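In Praise of the Boring Thousand

There is a particular kind of tired you get from doing a small thing over and over while being careful about it. My grandmother had it after a day of pitting cherries. I get it in the late afternoon, when I have spent six hours moving a pair of robot hands around a simulated table and the numbers on my log sheet have started to swim a little.

I work on the demonstration side of a project we call Sotgate. People who hear that I work with robots tend to imagine me writing clever mathematics on a glass wall, and I'm always a bit sorry to disappoint them. What I do is gather examples. I put on the gloves, I reach, I grasp, I carry, I put down, and the computer keeps a record of how every joint moved and what the robot's camera would have seen. Then I press a pedal, the table rearranges itself, and off we go again. When there are enough of these records, somebody trains a model on them, and the model has a try at doing the job without me.

I want to say a few kind words for this work, and then argue about how it ought to be done, which I have opinions about and which my colleagues have heard quite enough of already.

The argument goes back to last May. We had set ourselves a goal of 1,000 demonstrations of a simple tabletop job: pick up a thing, bring it to the plate. Eller, the company that paid for most of our hours that spring, wanted the number, and it is a good round number that looks handsome on a slide. Selvaraj Kumarasinghe, who ran our collection schedule and who is the most patient man I have ever shared a kettle with, worked out that we could get there comfortably if two of us kept a steady pace. So we kept a steady pace. We got quick, in fact, and we got rather proud of being quick. By the end I could do the whole motion with my mind entirely on dinner.

And the model that came out of it was a nervous wreck. Put the object where I usually found it and the thing was lovely to watch, smooth as you like. Shift it a hand's width and the arm would sail confidently to the old spot and close on nothing. If a grasp slipped, it had no idea what came next, as I had thrown away every slipped grasp I ever made. I had taught it a thousand copies of the same afternoon. 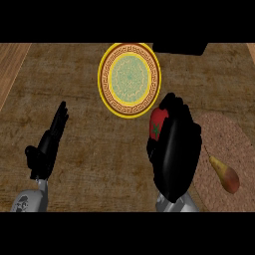

The right hand holding its red object close to the plate, with the left hand empty and a pear on the mat.

I keep coming back to moments like this one, when I am asked what a good example looks like. Consider the pear. It has no part in the motion at that moment, and you could argue that it is clutter and that a cleaner table would make for a cleaner lesson. Plenty of sensible people do argue that. But a kitchen table has pears on it! It has pears and keys and last night's mail, and a machine that has only ever met one object at a time will be as lost at that table as I was at my first big family wedding, when everyone started talking at once. I want the pear there. I want it in a different place next time, and I want it gone altogether the time after.

The empty hand matters too, and I think it gets even less attention. When we started, I never thought about my left hand unless it had a job. I let it drift. Sometimes I scratched my nose with it, and the simulated arm dutifully rose up and scratched the air. All of that goes into the record. The learner can't tell the part of my behavior that I meant from the part that I didn't, so it takes the lot, the way a small child will pick up your swear words along with your table manners. These days I hold the idle hand somewhere sensible and I try to be as deliberate about waiting as I am about reaching.

Here is where I part company with the people who like big numbers, and I do want to be fair to them, as they are right about a good deal. More examples do help. A friend at Bennani, who collects in simulation as we do, likes to tell me that variety takes care of itself if you only go on long enough, and that I am fussing over seasoning while the soup pot is half empty. She has a point. You can't learn much of anything from a handful of tries, however lovingly they were made.

But variety doesn't take care of itself when there's a tired person in the gloves. A person settles into a groove. It's what our bodies are for, really — we save effort wherever we can find it. Going on longer only wears the groove deeper. The simulator can scatter objects about and change the tabletop all day long, and that is a great gift, but it cannot make me approach a grasp from the far side when the near side is easier. Only I can do that, and I have to be awake for it.

So after the May business we tried something different. Selvaraj took my targets away for a while and gave me a budget of 200 demonstrations on the same job, with instructions to make each one worth keeping. He wrote 11 situations on a card and taped it by the pedal: object near the edge, object partly behind another, a grasp that slips and has to be taken again, and so on down the list. I worked through the card, then worked through it backward, then mixed it up. I took breaks. I talked to myself, which helped more than I care to admit in print.

It was slower and it was much harder, and I went home with that cherry-pitting ache behind the eyes. The model we trained from it was less graceful than the first one. It dithered and it took odd routes. But when the object wasn't where it expected, it looked again and went after it, and when it dropped something it reached down and had another go. I sat there with my tea getting cold and felt something very close to what I felt when my nephew first rode his bicycle past the end of the driveway.

I should admit that one comparison on one job doesn't settle anything, and that Plimach, our other partner, ran a cousin of this test on a different task and came away far less impressed than I did. Their operators found the card confining. Some of them said that having a list made them think about the list, and their motions came out stiff. I believe them. It may be that the card suited me because I am the sort of person who alphabetizes the spice rack, and that another person would do better with a quick word from a colleague every so often, or with a change of task at lunchtime.

What I would ask, of anyone who plans this kind of work, is that the people doing the collecting be treated as teachers. At the moment we are mostly treated as a tap that one turns on. We are measured by the hour and by the count, and so we produce hours and counts, and then there is a good deal of head-scratching upstairs over why the machine is brittle. Ask the person in the gloves which motions felt wrong. Let them flag the ones they did while thinking about dinner, and don't dock them for it. Keep the fumbles, if they ended in a recovery, and write down that they were fumbles. Show them the trained model at work, as early as you can, because I learned more from ten minutes of watching my own bad habits played back to me by a robot than from all the guidelines I had been handed up to then.

And give them a decent chair. I mean that quite seriously. Selvaraj found me one in the spring with arms that fold out of the way, and my reaching got better the same afternoon.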